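Dudside Drinks Table: Safety Check
Completed September 23, 2023
Area: pop table and can storage
Overall: PASS, with two small follow-ups. What a pleasure to check a table this tidy!
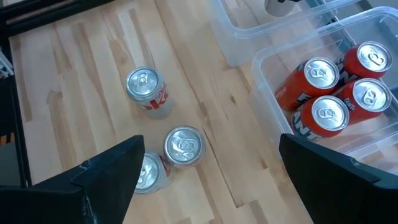
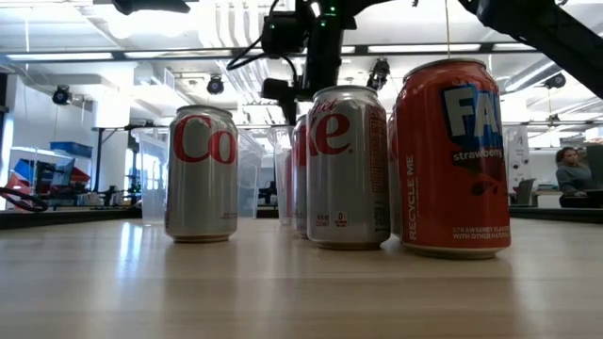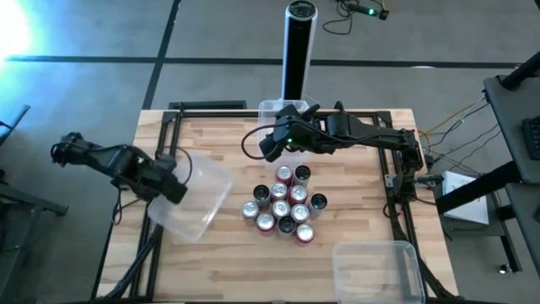

1. Tabletop and cans: OK
I pressed on each corner and couldn't get so much as a wobble, which is great going for a top that gets leaned on all day. Splinter check with the palm of the hand, all clear. I'm also really pleased to see the silver, red and black cans standing upright in the middle of the wood with their lids on top, so every rim and pull tab can be looked over at once. Please keep setting them out that way!

2. Storage tubs: OK
Clear plastic is a lovely choice (a leak at the bottom is so easy to spot). Rims felt smooth, no cracks. Wipe out before refilling.

3. Storeroom shelf: FOLLOW UP
Plutus shelf is rated to 300 lb, but the label has faded. Replace by October.

4. Walkway: OK
Measured 40 inches at the narrowest point. Wonderful, keep it clear.

5. Spill kit: FOLLOW UP
Paper towel is low. Top up the Desero box and add a second pair of gloves.

6. Recycling: OK
Blue bin labelled and emptied. Colour-coded lids are a super touch.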